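CLALTCOMBE HALL USERS' ASSOCIATION

Minutes of the Stationery and Sundries Sub-Group
Held in the small meeting room at 7.15 p.m.

Present: Bushra Minhas (Chair), Rory MacLeish (Minutes), T. Kahsay, and one member from each of the craft, history and language sections.

Apologies: received from the music section.

1. Minutes of the previous meeting

The minutes of the April meeting were taken as read and signed by the Chair, subject to one correction. Under item 6, "hole punches" should read "hole punch".

2. Matters arising

2.1 The lock on the stationery cupboard has been replaced. Keys are held by the Chair and by the booking office. The history section asked for a third key. The Chair ruled that the existing arrangement should stand until the end of the quarter.

2.2 The outstanding invoice from Tarnia for envelopes has been paid. The credit note for the damaged box has not yet arrived. RM to write again.

3. Staplers

3.1 The Chair reported that complaints had been received from two sections regarding jamming. It was noted that several users had been filling the staplers with whatever staples came to hand, including the heavier size kept for the display boards.

3.2 Members considered whether the present black desk staplers should be kept or replaced with the Butodix long-arm model. Mr Kahsay spoke in favour of replacement on the grounds that the programme booklets cannot be stapled along the fold with a short stapler. The craft section considered that one long-arm stapler, kept in the cupboard and signed for, would meet the need.

3.3 AGREED that one long-arm stapler be bought and that the desk staplers be kept for general use.

3.4 The meeting then turned to the handling of staples and small boxes at the table. It was agreed that refilling should be done seated, on a cleared part of the table, with the stapler laid flat and only the one box out.
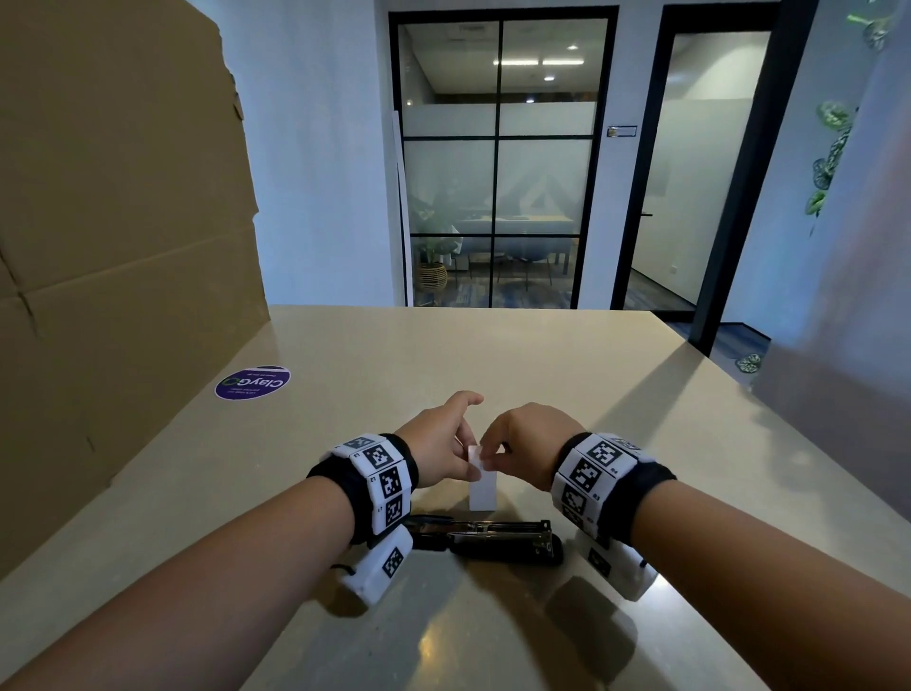
The language section asked whether the same rule should apply to the making up of name cards for the open evening. The Chair confirmed that it should, and that cards were to be checked one at a time against the list before being put in their holders. Last year 11 cards went out with the wrong section printed on them.

3.5 Jammed staplers are not to be cleared with scissors or a paper knife. Any stapler which cannot be freed by hand is to be labelled and left on the top shelf of the cupboard for Mr Kahsay.

3.6 The wording of the notice inside the cupboard door was approved as follows:

"Please hold the base steady on the table with one hand and open the top with the other. Put in one strip of staples of the correct size. Close the stapler fully and try it on scrap paper. Return the box to its shelf."

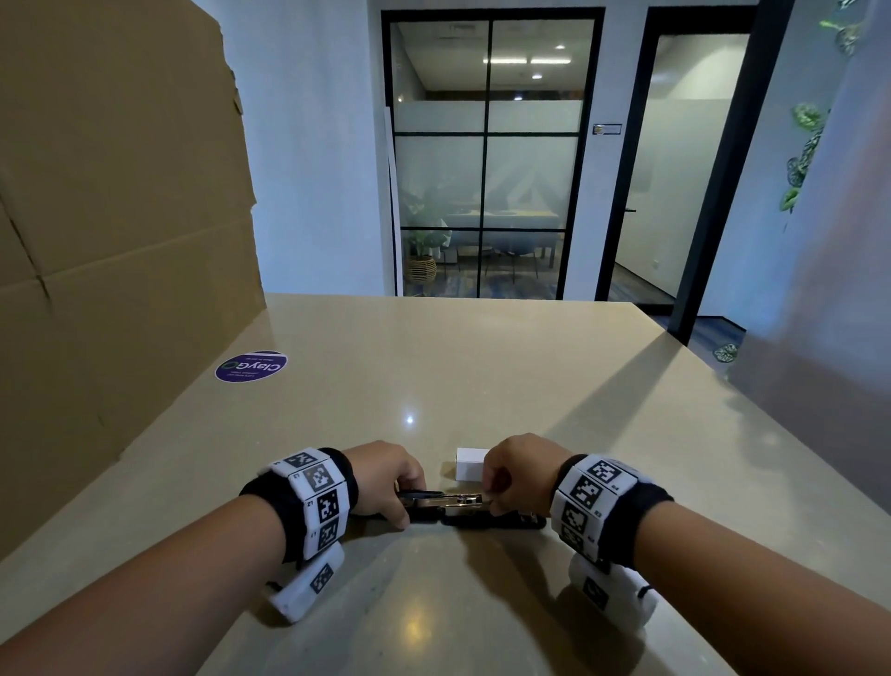 4. Table surface

4.1 The Chair reminded members that the pale table surface marks easily and that staples dropped on it are hard to see among the speckles. The cleaner has asked that all users wipe down with a damp cloth and check for loose staples before leaving.

4.2 The history section reported that reflections from the overhead light make close work tiring in the evening. It was suggested that the light nearest the window be switched off when the table is used for cards and booklets. Members were content to try this for one month.

4.3 A proposal to buy a cutting mat was deferred for want of a price.

5. Programme booklets for the open evening

5.1 RM reported that 80 booklets would be required. The text from the music section had not been received. It was noted that the printer needs all copy at least 5 working days before collection.

5.2 AGREED that folding and stapling be carried out in the small meeting room on the afternoon before the event, beginning at 2 p.m. The craft and language sections each undertook to send two members, making 4 in all. The Chair will open the cupboard.

5.3 Two staples are to be used along the fold of each booklet, with the points to the inside. The history section wished it recorded that it had preferred three.

6. Stock and ordering

6.1 Mr Kahsay presented the stock sheet. Plain card and treasury tags were sufficient. Staples of the standard size were low, and an order was approved. Staples for the display boards are in future to be kept on a separate shelf and marked accordingly.

6.2 It was noted that the order book had not been signed on a number of occasions. Sections are reminded that goods ordered without a signature will be charged to the section concerned.

7. Any other business

7.1 The craft section asked for the return of its guillotine, lent to the history section before the winter. The history section agreed to look for it.

7.2 The Chair thanked Mr Kahsay for sorting the bottom shelf.

8. Next meeting

To be held in the same room at 7.15 p.m., on a date to be circulated by RM.

The meeting closed at 8.40 p.m.

Actions

RM: write to Tarnia regarding the credit note; obtain copy from the music section; circulate date of next meeting.
BM: open the cupboard for the booklet session; put up the approved notice.
TK: order standard staples and one long-arm stapler; mark the shelves; obtain a price for a cutting mat.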